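An **asset label** (also called an asset tag or inventory label) is a small marker fixed to a piece of equipment so that it can be matched to an entry in a written or computer register. Asset labels are used by schools, hospitals, libraries, workshops and offices. They are distinct from serial numbers, which are given by the maker. An asset number is given by the owner and usually means nothing outside the owner's own records.

## Early practice

Before printed labels became cheap, equipment was marked by hand. Wooden tools were branded or stamped, metal ones were punched, and linen was marked with thread or ink. The mark often showed only the owner's initials, so it could prove that a spade belonged to an estate but could not tell one spade from the next. Numbering came in where items were lent out and had to be called back one by one.

The tool store at Cidcombe kept a ledger of this kind. Each tool had a brass disc with a punched number, and a matching disc hung on a board by the door. A worker taking a tool moved its disc to a hook under their own name. The ledger closed at number 678. Discs from lost tools were melted down, and their numbers were not given out again.

## Materials

Paper labels are cheap but wear badly if handled or washed. Plastic film lasts longer, and is common on office equipment. Metal plates, riveted or glued, are used outdoors and on machinery. Cloth labels are sewn into uniforms and bedding.

The glue matters as much as the face of the label. Most glues hold poorly on oily, dusty or rough surfaces, and the surface is normally wiped clean first. Some labels are made to break up when peeled -- these are called tamper-evident labels -- and cannot be moved whole to another item.

## Numbering

The simplest method is a running number, starting at one and rising as items are bought. Other owners build meaning into the number, with letters for a department or a year. Hanberg Infirmary used a two-letter ward code until two wards were merged, after which the codes no longer matched where the equipment was kept. It changed to plain running numbers over the following winter.

Numbers are commonly padded with zeros to a fixed length. Padding keeps lists in the right order when a computer sorts them as text. Without it, 10 is placed before 2. A fixed length also makes it easier to notice a missing digit. Plandel registers use 5 digits throughout, even for small collections.

## Placing

A label is usually put on a flat part of the item that can be reached without taking anything apart. Removable lids, battery covers and cases are avoided, as they may be swapped between items. Labels are also kept away from vents, moving parts and the maker's own plate.

## Machine-readable labels
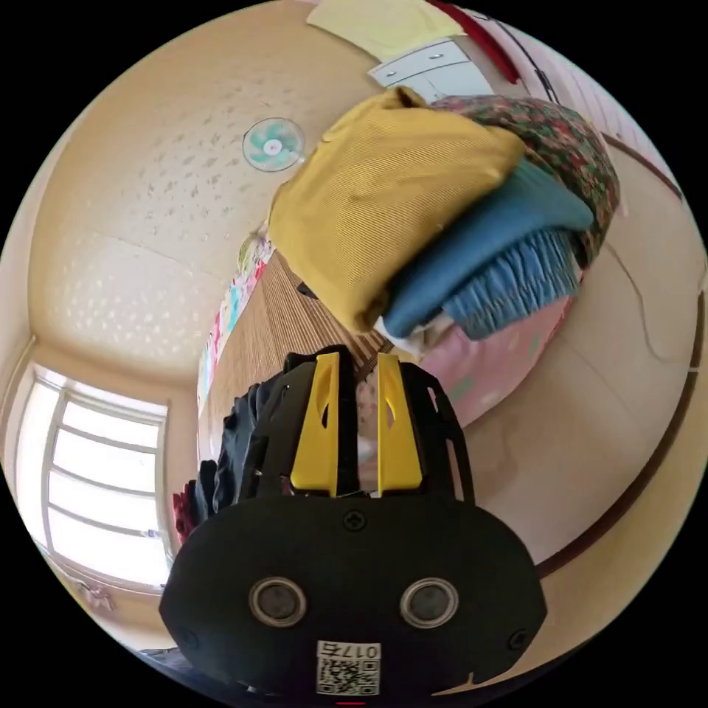 Asset labels often carry a code for scanning together with a number that a person can read. The number is there for use when the code is scratched or no scanner is at hand. Both can fit in a small space, as on the white label on the black housing shown, which has a QR code and the padded number 017. Striped barcodes hold less in the same area and need a longer, straighter strip, so they are more often found on shelves and boxes. The Navarro lending stores kept barcodes for their crates and moved to square codes for hand tools, with the old numbers carried over unchanged.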